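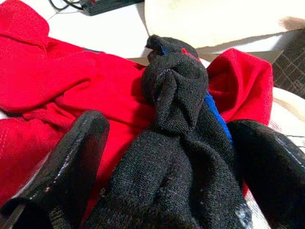 I have been washing reds and blacks together for years, and I get more email about that than about anything else on this site. My short answer is yes, you can, as long as the red thing has been through the wash by itself a few times first. The color doesn't worry me much by then. Lint does! Look at the specks on that black sock - it's lying on a red knit, and the pale fuzz shows up on the black long before you'd spot a change in color. A blue stripe like the one down its side I just count as dark and move on. So this is how I do a small mixed load of reds and darks in a kitchen laundry corner, start to finish.

You'll need:

a color catcher sheet or an old white rag
liquid detergent (I use Felum, the unscented one)
a mesh bag for the knits
a stool, or anything that keeps clothes off the floor
a lint roller

Step 1: Make the pile

Bring everything to the washer and dump it on the stool. I used to sort on the bed and carry armfuls down the hall, dropping a sock every few feet, and I don't miss it. If your washer lives in the kitchen like mine does, keep the pile well away from the stove and wipe up any crumbs before you start. Mine goes on a low stool next to the tiled column, and a plastic bag underneath the clothes is fine if the seat cover has seen better days.

Now pull out anything that sheds. Towels, fleece blankets, that fuzzy bathrobe. They get their own load, always. I once put a brand new white bath mat in with my work pants and I was picking bits off my knees until April. 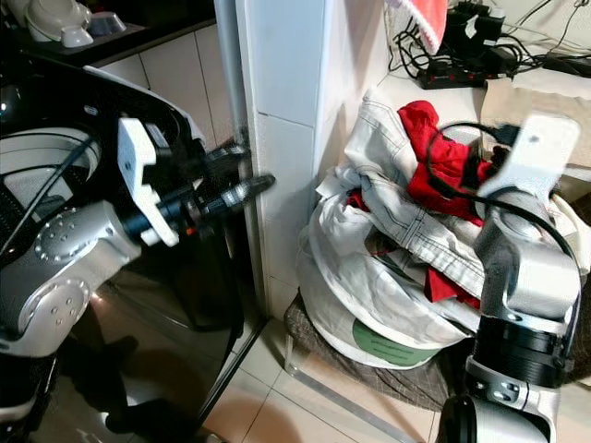
Step 2: Test the red one

Wet a corner of the white rag, press it on an inside seam, and hold it there while you count to 10. If the rag comes away pink, that piece gets washed alone in cold water. If it stays clean, back on the pile it goes. Do this with anything red you've bought lately, and with dark denim too. Light gray or faded denim has usually given up all the dye it's going to, but I wouldn't put it in with a red that hasn't passed.

Step 3: Untwist the socks

Boring, I know. But a sock that goes in bunched up comes out with the same lint it went in with, and the toe never really gets clean. Pull each one out flat, give it a snap, and turn it inside out. Run the lint roller over the worst ones now (a strip of packing tape around your hand works too).

Knits go inside out as well, then into the mesh bag. Close zippers. Empty pockets. One tissue in one pocket will undo everything you've done so far, and I say this as a person who still forgets.

Step 4: Load it loosely

Start with the heavy stuff, then the knits, then the socks wherever they land. I stop at eight or so pieces if there's a sweater in there, because crowded clothes rub against each other and can't shake anything loose. Before the first piece goes in I run my hand around the drum to check for a leftover sock or a coin. Dark machines hide things. On a glossy black one like this you can lose a black sock without even trying - the easiest pale thing to go by is the ring at the opening, so check there and then feel around past it, all the way along the little holes in the drum wall. If you keep dishes on the counter behind the washer, push them well back before you start flapping sweaters around.
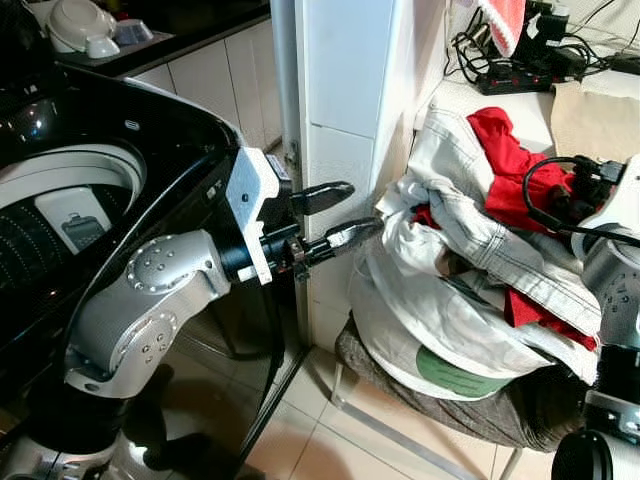

Step 5: Cold and gentle

Cold water, gentle cycle, half the detergent you think you need. Too much soap leaves a grayish film on black cotton and people mistake it for fading. Toss in the color catcher. Skip fabric softener on socks, they get slick and weird. I add an extra rinse when our water is hard, and here in Prergate that's pretty much always.

Step 6: Get it out fast

Set a timer if you're like me. Shake each piece hard, lay the red knit flat on a towel, and hang socks by the toe. Clean the filter while you're standing there.

If there's still lint on the darks once they're dry, roll it off and check whether a towel sneaked into the load. It's usually a towel.

Last updated August 20, 2023

Comments (3)

Edeltraud Lindemann
I hang mine by the cuff, never the toe! But the seam test with the rag was new to me and it saved a cardigan.

Elin Probert
Does the mesh bag matter for a thick sweater? Mine barely fits in the one from Jellent.

Reply from the author
Elin, leave it out if it's stuffed tight. Inside out with the buttons closed is plenty.

Join some 3000 readers who get my laundry notes by email. Unsubscribe whenever you like.

We use cookies to remember your settings. Accept | Manage

Contact | © 2023 | Back to top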